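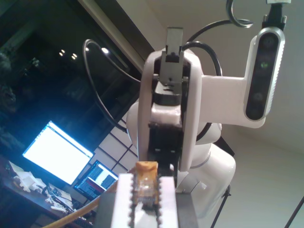
Does the Wurkham gripper keep hold of a part when the arm goes into a fault?

It does while the fault is active, but with the settings it ships with, it opens fully as soon as you clear the fault and re-enable the arm. There is a setting that changes this. It is off by default, and it does not cover every case.

Review: Wurkham parallel gripper, two-arm kit
By Thirumalai Mudaliar
Posted Monday, June 17, 2024

I have been using a pair of these grippers on a two-arm bench setup for 17 weeks. The work is light handling and cable work: picking up small bottles, moving them, passing things from one arm to the other, and plugging and unplugging network patch cables. I bought the two-arm kit, which was $1,183 from Jeston before shipping. The price covers both grippers, the wrist adapters, a power lead for each and a bag of spare finger pads. It does not cover the arms, the cameras or any cable management.

Most of the reviews I read before buying were written in the first week. They covered grip force and how fast the fingers close, and they were fair on both. This one is mostly about the release problem, which I did not see until the second month.

Setup

The mechanical side went well. The adapter bolts on with four screws and the pins line up the first time. The manual asks you to check the screws after the first day of use and I did find one that had backed off a little. A drop of medium threadlocker fixed that and it has not moved again.

The software side took longer. The gripper shows up as its own device with its own power state, separate from the arm. That separation matters for what comes later. The arm can be stopped while the gripper is live, and the gripper can restart while the arm is holding position. The manual mentions this in one sentence in the wiring section.

What went wrong

The first time, I was running a handover. One arm had a filled sample bottle and the other was moving in to take it. The second arm touched something it did not expect and both arms went into a protective stop. The fingers stayed closed on the bottle, as they should. I looked things over, decided it was safe to continue, cleared the fault and re-enabled.

The gripper opened all the way. The bottle dropped to the desk, bounced and landed on the floor. The cap held.

I assumed I had sent an open command by mistake. I had not. The log showed no command from my program at all. What it did show was the gripper going through its homing routine, and homing begins with a full open to find the end of travel. Clearing the fault had cycled the gripper's enable line, and the gripper treats that the same way it treats being switched on.

I could repeat it whenever I wanted. Stop the arm with something in the fingers, clear the fault, re-enable, and the part falls. It happened with both grippers. It happened at low speed and high speed, and with the grip force set anywhere in its range.

With a small plastic bottle this is an annoyance. I would feel differently about a glass one, or anything sharp or heavy. The bad part is the timing. People clear a fault with their hands close to the machine, often while they are moving whatever caused the stop. The arm is holding still at that moment and it looks safe.

Second form of the same fault

I then moved on to cable insertion, with the bottle work parked until I had an answer. One gripper holds the plug and the other is free to steady the port side or take the plug from a different angle. I thought a cable would be harmless if it fell. It is, mostly, but a plug that is halfway into a port when the fingers open is a different case.

When the fingers open fully they go well past the width of the plug. If there is another port or another cable next to it, a finger can push against that. On one restart a finger pressed on the plug in the neighboring port hard enough to bend its latch. The gripper kept trying to reach its open limit, saw the resistance, raised an overload and stopped. The arm then faulted again on the gripper's overload, and clearing that started homing again from the top. I got around this loop twice before I cut power to the gripper and backed the fingers off by hand.
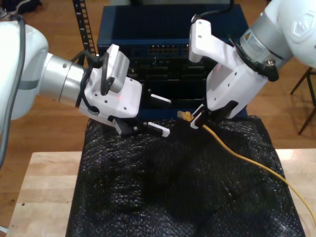

After that I changed the order I do things in. If there is a stop with anything in the fingers, I put a hand or a tray under the part before I touch the screen, and I keep my fingers out of the space beside the gripper. If a plug is partly seated, I power the gripper down first, release by hand with the small screw on the body, and move the arm clear before I enable anything. It takes about as long as it sounds. I have had no damage since.

I also moved to soft padding under the work area. I should have done that on the first day.

The setting that helps

Wurkham's configuration tool has an option called Hold on Enable. It is on the third tab, under Advanced, and it is unchecked when the gripper arrives. With it checked, the gripper skips homing after a fault and keeps its last known finger position and force.

It works for an ordinary protective stop. I tested it with an empty bottle over foam, and the fingers stayed shut through every stop and restart I gave it.

It does not work if the gripper itself has lost power. In that case the stored position is gone, and it homes no matter what the box says. On my setup the emergency stop cuts gripper power along with everything else, so after an emergency stop the part will fall on restart. You can wire the gripper to a supply that stays up during an emergency stop, but you should think hard about that and ask whoever is responsible for safety where you work. I left mine alone.

It also times out. If the fault lasts more than 90 seconds, the gripper drops into an idle state and homes on the next enable. I found that one by walking off to get a screwdriver. The timeout is not in the manual I have and I could not find a way to change it.

Support

I wrote to Jeston first, as the seller. They answered the next morning and passed me on to Wurkham. Wurkham took up to 4 working days for each reply, but the replies were from a person who understood the problem. They confirmed that homing on enable is intended. Their reasoning is that the gripper must know its position before it can be trusted to apply the right force, and I don't disagree with that. I do think it could home by closing, or ask before it moves.

They told me a firmware update is planned for July that will add a prompt before homing if the fingers were last closed on an object. I asked if Hold on Enable would be checked by default after that and did not get a clear answer. I also asked for the timeout to be listed in the manual. They said they would pass it on.

Other points

The finger pads grip well. The toothed ones are good on smooth plastic and will leave small marks on soft caps if you run the force high. The flatter ones are better for plugs. Changing a pair means two screws per finger, and you have to re-home afterward, so take the part out first.

Cable routing at the wrist is left to you. Leave more slack than you think you need at the last joint. A cable that is fine in the middle of the range can pull tight at the end of it, and a tight cable is another way to get a stop you did not plan on. Two of mine came from that.

Noise is low. The status light is useful but it shows the same color for idle and for waiting to home, and I would like those two to be different.

Compared with what I had before

I used a Tshabalala gripper on a single arm for two years. It is slower, heavier and weaker at the fingertips. It also has a spring that keeps the fingers closed with the power off, and you have to open it on purpose. I never thought about that spring until now. A colleague at Clulgate runs the newer version of it and tells me the spring is still there. If your parts are breakable or your people stand close, I would look at that one first.

Should you buy it

For light bench work, with parts that can fall a short distance without harm, I think the Wurkham is a good gripper at a fair price. I am keeping mine. Check Hold on Enable before you pick up anything, test it over foam with your own stop circuit, and write the 90 second limit on a label where the person at the screen will see it.

For anything hot, sharp, heavy or in glass, I would wait for the July firmware and read the release notes before ordering. I will add to this review once I have it installed on both arms.

Rating: 3 out of 5 as shipped.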